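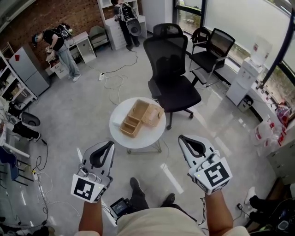 Can a machine tidy a room yet? Parts of one, slowly, and only with someone close by to finish the job.

Saturday, June 1, 2019

Long talk with Lucía over lunch about this. She thinks we will all have something at home that puts the dishes away within a few years. I said I would settle for one that can sort a drawer. She read me a piece about a machine from a firm called Trokik that folds towels. It took about 40 minutes to do a small pile and then stopped at a bathrobe.

What I keep coming back to is small parts. A divided wooden tray on a round table is nothing to a person. You pick up a little block, you drop it in a section, you think about dinner. A machine has to find the block, work out which way it lies, close on it without pushing it off, and then do it again when the tray sits at an angle. Drawers are worse – they stick, and you feel that in your wrist before you know it.

Gonzalo says the shop in Requena has had an arm packing boxes since August and it does fine, 300 a day, all one size. When the sizes are mixed they send Iker over to do it by hand. I believe both halves of that.

I told Lucía I would pay $200 for a thing that only emptied the dishwasher. She said it would cost more than the kitchen.

Did the floors myself after supper. Still need to call Inmaculada about the water bill.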